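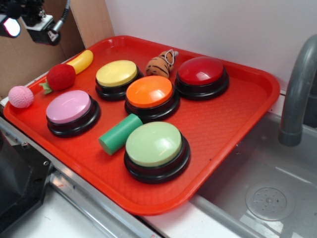

Buttons and toys on the red tray, set up beside the sink.

Plovness Teach Kit, long-term review

Posted March 2023

The Plovness kit is a leader arm, a foot pedal and a recording program, sold for teaching a bench robot by remote control. You move the leader by hand, the robot copies it, and the pedal marks the start and end of each demonstration. We paid 2992 euros for ours in November and have since recorded 654 demonstrations with it.

Most of those were tray tasks: press the button of a named colour, pick up the banana, move the strawberry to the other side of the tiger. Domed push buttons make a good test of a leader arm. The cap has to be met near the middle and pushed straight down, and an operator who comes in at a slant shoves the base along the tray instead.

Build and feel

The joints are smooth and the arm is light enough to hold for a full session. Gravity balance is done with springs and is slightly too strong at the elbow, so the arm drifts upwards if you let go. Venla Sjöberg turned the tension screw back two full turns and that fixed most of it. The grip trigger is the weak part. It has a long travel with no change in resistance, and on soft objects operators tend to squeeze far more than they need to. Foam and plush forgive this. A hard plastic banana does not, and tends to shoot out sideways.

There is no force feedback. For pressing buttons you work by eye, and new operators push too deep for their first session or so. Impi Saarinen lowered the speed scaling to half for beginners, which helped.

Software

Recording is reliable. Of the 654 takes, two were lost, both to a full disk. Each take stores joint positions, trigger value and camera images on one clock, and the export opened in our training code without changes. Replay is less good – it starts from wherever the arm happens to be, with no check that the path to the first pose is clear. Keep a hand on the stop switch.

Labels can only be edited one take at a time. Renaming a batch of 209 took Makis Karamanlidis most of an afternoon.

Compared with the Trekeck

The Trekeck leader costs 2000 euros and has the better trigger, with a clear stop at half travel. Its wrist has more play, though, and our small-object takes with it were visibly shakier. Its pedal is an extra.

Verdict

Good arm, sound recorder, poor trigger. Recommended for tabletop work with objects of mixed size. If you mostly handle soft goods, try the Trekeck first.

Lenni Rissanen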